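Why Are Bowls So Shiny? (And Other Things I Wondered While Setting the Table) 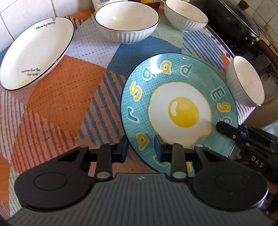 Bowls and an egg plate on my brightest tablecloth. The big oval one says "Morning Honey."

I set the table for breakfast at my house, and I have a bad habit. I pick up a bowl, I start thinking about the bowl, and then the toast gets cold. My neighbor Hülya Akbulut says I should write my bowl thoughts down so she doesn't have to hear them all. So here they are!

First question. What is a bowl made of?

Lots of bowls and plates start out as clay. Clay is a kind of very, very fine mud that comes out of the ground. When it's damp you can squish it, roll it, poke it and make a lopsided elephant out of it. If you let it dry it gets hard, but it isn't strong yet. Drop it in a bucket of water and it will slowly turn back into mud. You can't eat cereal out of that.

So the clay has to be cooked. Potters call this "firing," and they do it in a special oven called a kiln (some people say "kill" and some people say "kiln," and both are fine). Your oven at home is hot enough for pizza. A kiln is much hotter than that! I went to a pottery class in September, and our teacher, Ayten Ağca, told us her first firing goes past 900 degrees Celsius. We had to stand well back, and then we had to go home, since you can't open the door until everything has cooled down. That took until the next day. I am not good at waiting.

Once clay has been fired like that, it's called ceramic, and it never goes back to being mud. People dig up ceramic bowls that are thousands of years old, and they're still bowls.

Okay, so where does the shine come from?

The shine is called glaze. Before it's fired, glaze looks like thick, chalky paint. A potter can dip a bowl in it, or brush it on, or pour it over. Inside that chalky stuff are tiny bits of the same kinds of things that glass is made from. When the kiln gets hot enough, the bits melt and run together, and when they cool down, the bowl is wearing a thin coat of glass.

I love that. The next time you eat soup out of a glazed bowl, your spoon is tapping on glass!

Glaze has a job to do, too. Fired clay can have teeny holes in it, like a sponge, only much smaller. Glaze covers them up so your milk stays in the bowl and the bowl is easy to wash. And it can be almost any color. My egg plate is turquoise, with a big fried egg right in the middle. The funny thing is that glazes often change color in the kiln. Ayten had a jar of pinkish goop that came out blue. I didn't believe her until I saw my cup.

What about the bumps on the outside?

The raised lines going up and down the sides of a bowl are called ribs. You've got ribs too, so that one is easy to remember. My white bowls have them, and I think they look a bit like cupcake papers. Ribs are pretty, and they also give your fingers something to hold on to. Try it with your eyes closed — you can tell a ribbed bowl from a smooth one right away.

Some ribs are carved by hand. Some come from a mold, which is a hollow shape you put the clay in, kind of like making a sandcastle with a bucket.

And why so many sizes?

Big bowls are for sharing and small ones are for just you. A wide, shallow bowl is good for things you want to spread out, like sliced peaches. A deep bowl is better for anything that sloshes. My friend Berkay Başaran eats his popcorn from a salad bowl and says that's just for him, so I guess it depends on who you ask.

Try this at home

You need 2 bowls (one wide, one deep), a cup and some water. Ask a grown-up before you borrow the bowls.

Pour one cup of water into each bowl. Look at them from the side. Which one looks fuller? Now carry each bowl slowly for 5 steps, over grass or a bathtub if you can. Which one wants to spill?

I spilled the wide one on my socks. Write to me and tell me what happened to yours!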